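Furketti open day, Sunday: who went?

Posted by jirkuvham_dave
Went along after lunch. Two halls, the older machines in the first and the table arms in the back one. Queue for the back hall was 60 minutes, which put a lot of people off. Stelios Karamanlidis did the talk and took questions afterwards.

Posted by raptis60
We gave up on the queue. Was it worth it?

Posted by jirkuvham_dave
I thought so. They had an arm working on groceries, a basket with jars in it and a bottle of water.

Posted by Mol_K
Not for me. I stood for four runs and it's slow. My lad could clear that table in seconds. The Grokwood day last July had more going on.

Posted by tinsnips
Grokwood was all behind glass though. I'd take slow and close up. Spyros Xenos was on the desk and he answered everything I asked, including the price, and he didn't dodge it.

Posted by jirkuvham_dave
One from the back hall, arm coming in towards the bottle.

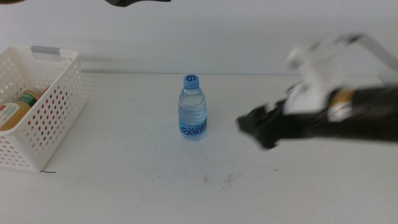
Re: parking and next date

Posted by raptis60
Is the lower car park still shut?

Posted by tinsnips
Yes. Use the one by the Raptis depot and take the 197 bus up.

Posted by Mol_K
The 197 doesn't run on a Sunday after 6.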